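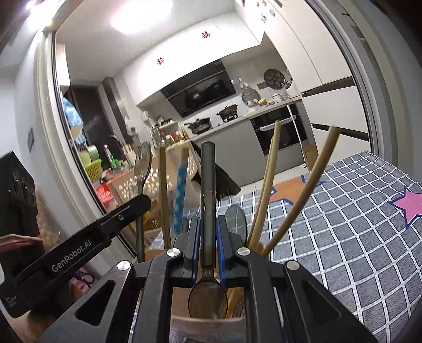 About Skostard

Skostard sets up and services hand-held grippers and the two-jaw tools that share their parts. Etenesh Feyisa started the company as a repair bench, and Mihret Endale joined to run calibration. The bench still takes up most of the floor.

A gripper sent in for service is stripped to the arms. Pivot screws are removed, cleaned and torqued back to the value on the job card. Jaw pads are replaced in pairs, never singly. We then check that the two jaws close parallel and meet on the center line, and that the camera mount has not shifted against the jaws. Any tool that fails is taken apart again from the first step.

After assembly each gripper is cycled 500 times on the bench, then tried on thin, smooth objects such as spoons and chopsticks. These show pad wear sooner than blocks do. Tools in daily use should come back every 1000 hours. Between visits, owners wipe the pads with a damp cloth and keep oil off them.

Our service sheet, Morkura, runs to 83 lines and goes back with the tool, signed by whoever did the work. Older sheets are kept on file and can be requested by serial number.

The bench is closed for the last two weeks of June.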